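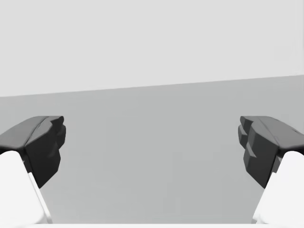
Unidad 3. Enseñanza de tareas por demostración

Apuntes de la asignatura Manipulación Robótica. Docente responsable: Cúc Phan. Prácticas: Emilian Nedelcu.

3.1 Objeto de la unidad

Se entiende por enseñanza por demostración el procedimiento mediante el cual una persona ejecuta una tarea a través del robot, o sobre el propio robot, y el sistema registra la secuencia para reproducirla o para entrenar una política de control. La unidad trata dos modalidades: la guía manual y la teleoperación.

3.2 Guía manual

El instructor sujeta el brazo y lo conduce por la trayectoria deseada mientras los motores compensan únicamente la gravedad. Se registran las posiciones articulares y el estado de apertura de la pinza. El método exige poca preparación, pero presenta dos limitaciones: el cuerpo del instructor puede ocultar el área de trabajo a las cámaras, y la conducción simultánea de dos brazos resulta difícil para una sola persona.

3.3 Teleoperación

El operador actúa sobre un dispositivo maestro y el robot, real o simulado, replica el movimiento. En el curso se emplea el entorno de simulación Arkden con mandos Dranley. Cada episodio contiene las imágenes de las cámaras, las posiciones articulares medidas y las órdenes enviadas. Conviene distinguir estas dos últimas magnitudes: la diferencia entre orden y medida informa del retardo y, en caso de contacto, de la fuerza ejercida.

Las cámaras de muñeca giran con la pinza, de modo que el horizonte aparece inclinado cuando la muñeca lo está. Dicha inclinación no debe corregirse en el preprocesado. La cámara frontal del robot mantiene una referencia estable y permite comprobar la posición relativa de ambas pinzas.

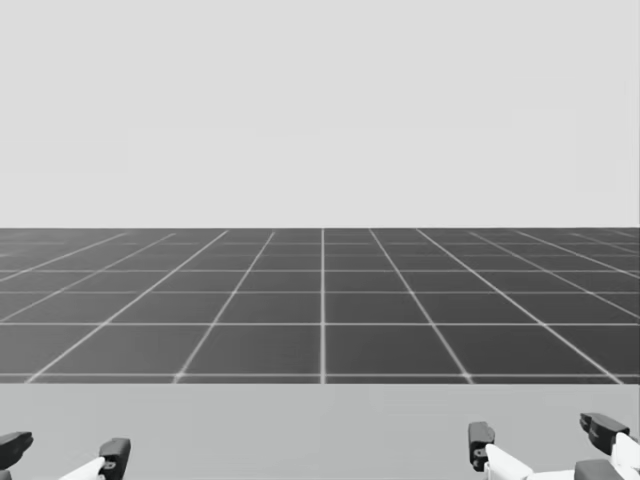

Grekaseo, 10/4/18

Instrucciones para la sesión práctica

Todo episodio comenzará con las pinzas abiertas, sin objeto sujeto y dentro del campo visual de la cámara frontal. El operador mantendrá los mandos inmóviles hasta que se inicie el registro.

El conjunto de referencia, preparado por Trinity Castellanos y Zdzisław Stępień, consta de 154 episodios. La duración máxima de cada uno es de 4000 pasos de simulación; los que la alcancen se cerrarán automáticamente y se marcarán como incompletos.

Cada grupo entregará tres episodios válidos de la misma tarea, grabados por operadores distintos. Los episodios fallidos se conservarán en una carpeta aparte, con una nota breve sobre el error observado.

Cuestiones que deben tratarse en el informe:

Variación entre operadores en el orden de uso de los brazos.
Pausas prolongadas y su efecto sobre el entrenamiento.
Diferencias entre la trayectoria ordenada y la medida durante el cierre de la pinza.

Lectura obligatoria: R. Lindqvist, Notas sobre registro de demostraciones bimanuales, capítulo 2. Disponible en la biblioteca Stanciu, signatura 1732.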